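Olldale Loses a Tollhouse, Gains a Turning Lane

OLLDALE -- The old tollhouse at the foot of Greenwood Road spent most of its life making people stop and pay. In February it was removed so that they would no longer have to slow down.

The stone building, listed on the county's register of historic places, came down in a single morning to make room for a right-turn lane. The county highway department says the demolition was an error of sequence. The Olldale Historical Society says it was an error of a larger kind. The lane, for the record, has not been started.

According to the county's own project file, the plan approved last year called for the tollhouse to be "retained and protected during works." A fence was ordered to do the protecting. The fence arrived at 7 a.m. on the day of the demolition, by which time the excavator had already been there for half an hour. It was put up anyway and now protects a rectangle of gravel.

The department has issued two statements so far. The first said that the structure had been "found to be in poor condition." The second, released after residents asked who had found it so, said that the condition had been assessed "in the course of removal." Anyone who has had a tooth pulled will recognize the method.

The tollhouse was a plain thing and never troubled the postcard trade. It had one room, one chimney, and a bay window that let the toll keeper look both ways along the road without leaving a chair. It collected its last toll well before anyone now living in Olldale was born, and afterward served as a shoe repair shop, a polling place, and a store for road salt. The salt did the walls no good. The highway department owned the salt.

Preservation groups had been asking for repairs for years. A survey paid for by the historical society put the cost of a new roof and repointed walls at less than the price of the turning lane's traffic signals. That survey was sent to the county, which acknowledged it, and then acknowledged it again some months later in a letter that appears to be identical except for the spelling of "tollhouse."

How the excavator came to be sent is still being worked out. The contractor, Skusivico, says its crew followed a work order that listed the building as item 88, "shed, remove." The county says there was a shed, and that it was behind the tollhouse. The shed is still there. It has a plastic roof and contains traffic cones.

Skusivico has offered to return the stone. Most of it is in a yard in Mestham, on pallets, where society members were allowed in to look it over one afternoon. They came away with a list of 1102 numbered blocks, which is most of the front wall and the chimney but very little of the back. The bay window's frame survived whole and is being kept under a tarp in a member's garage, to the inconvenience of the member's car. The lintel over the door, which carried the old schedule of charges for horses, carts and sheep, is in three pieces. Sheep came out intact.

The county board took up the matter at its regular session in Greenwood, an event that drew 103 people to a room set up for far fewer. The board opened with a zoning variance for a car wash, which took an hour. It then heard public comment for most of the evening. Speakers asked for an inquiry, a rebuilding, a plaque, and the return of the shoe repair shop. One asked whether the turning lane would reduce the wait at the light by the school, and was told that the lane turns the other way.

By the end of the night the board had voted to do three things. It will commission an outside review of the work order. It will halt all work at the junction until that review is finished. And it will set aside money to store the stone, though for no longer than a year, after which the pallets become, in the wording of the motion, "surplus aggregate."

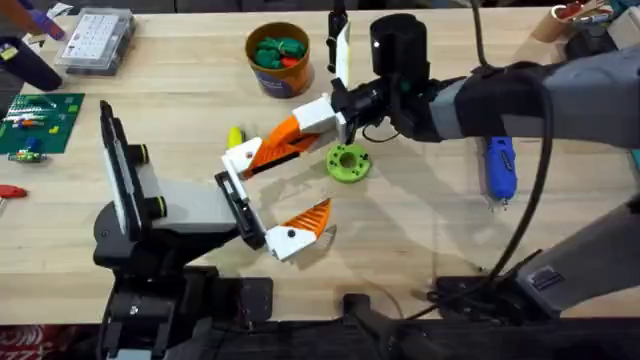
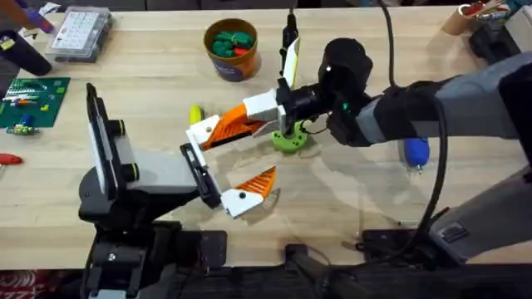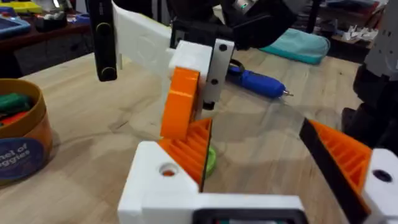
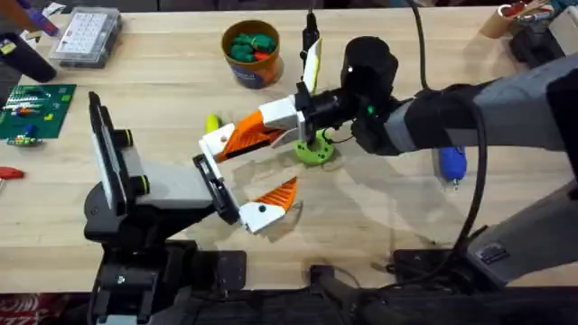
Two robot arms over a wooden tabletop.

Rebuilding is possible in principle. The state's preservation rules allow a dismantled structure to stay on the register if it is put back on its original site using enough of its original material. The rules do not say how much is enough, and both sides have taken comfort from that. The society thinks the front wall, the chimney and the window would satisfy any reasonable reader. The highway department thinks a reasonable reader would notice that the original site is where the lane goes.

A compromise has been floated in which the tollhouse would be rebuilt 400 feet up Greenwood Road, in a picnic area with one table and a view of the water treatment plant. Supporters point out that it would be safe from traffic there. Opponents point out that a tollhouse safe from traffic is a cottage. The idea has been sent to the county's planning staff, who are also handling the car wash.

There is a further problem of permission. Moving a registered building requires a certificate, and so does demolishing one. The county never applied for the second, and its attorney has advised that applying for the first might amount to admitting that. The state office has said it would consider a certificate issued after the fact, provided that the applicant submits current photographs of the building from all four sides.

Money is the other matter. Skusivico's insurer has been notified and has replied that it does not normally cover work carried out as instructed. The county's insurer has been notified and wants to see the instructions. The instructions exist in two versions, one with the word "shed" typed and one with it added by hand, and the review has been asked to establish which came first. Until then the historical society is raising funds on its own. A bake sale outside the Mestham library sold out before noon, with gingerbread tollhouses the clear favorite. Buyers were seen eating the roofs first.

Residents who drive the junction every day report mixed feelings. The tollhouse did block the view to the left, and a fair number of Olldale's side mirrors were lost against its corner over the years. Some people had asked for a mirror on a pole. The pole was installed two summers ago and the mirror was mounted on the tollhouse, for stability.

Nor is this the first time the road has gotten the better of the town's older buildings. The Greenwood end lost its livery stable to a bus turnaround, and the bus was discontinued soon after. A milestone outside the Mestham post office was moved for a new curb and put back facing the wall, where it continues to give the distance to Olldale to anyone with a flashlight and a flexible neck. The society has asked that the review look at both cases. The county has replied that the review will look at item 88.

In the meantime, the register has not caught up with events. The tollhouse is still listed there as standing, in fair condition, and open to visitors by appointment. The society says it has received several requests for appointments since the demolition and has been granting them. Groups meet at the fence at 10 a.m. and are shown the gravel, the shed, and the place where the chimney was. The tour is free. Donations go toward the roof.

The outside review is expected to take three months. Bids for the turning lane, which were advertised before the board's vote and cannot now be withdrawn without a fresh notice, will be opened at the highway department's office in the usual way. Bidders have been told to allow in their price for the protection of the historic structure on the site.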